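Grippers get a rulebook for handling clear plastic

BRIRNAR, Saturday, February 24, 2024. See-through objects, long a sore point for robot arms, now have their own chapter in the Nedon handling guide. It asks labs to log 100 grasps per object, on a surface nobody would call plain.

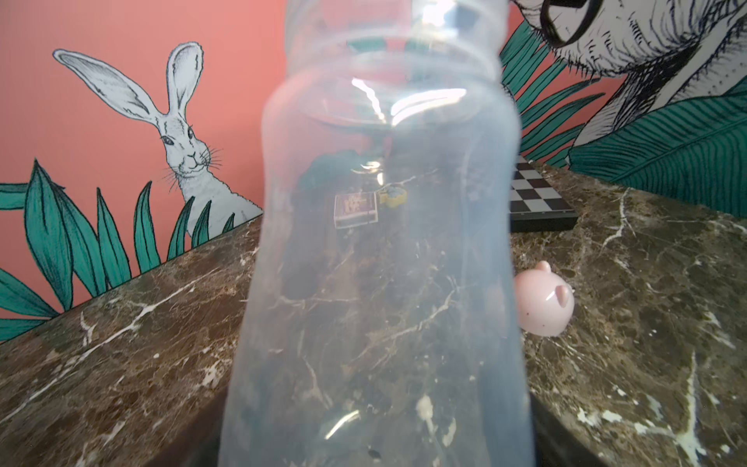

A clear bottle between the fingers, with a pink pig looking on from the marble.

Bruvo, which drafted the chapter, reviewed 2,572 grasps before settling on the wording. Most of the argument concerned the word "gentle," which now takes up a page and a half. Cables near the work must be noted before each run.

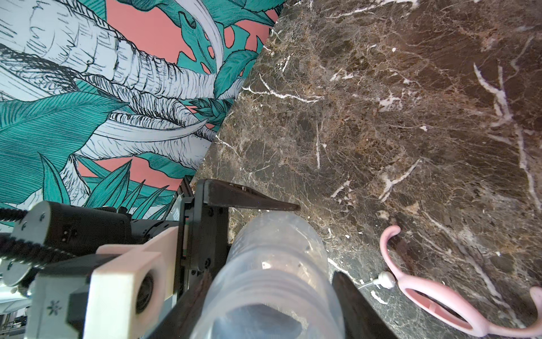 What happens next

Comments are open until July. The first draft drew 3,020 of them, many about commas.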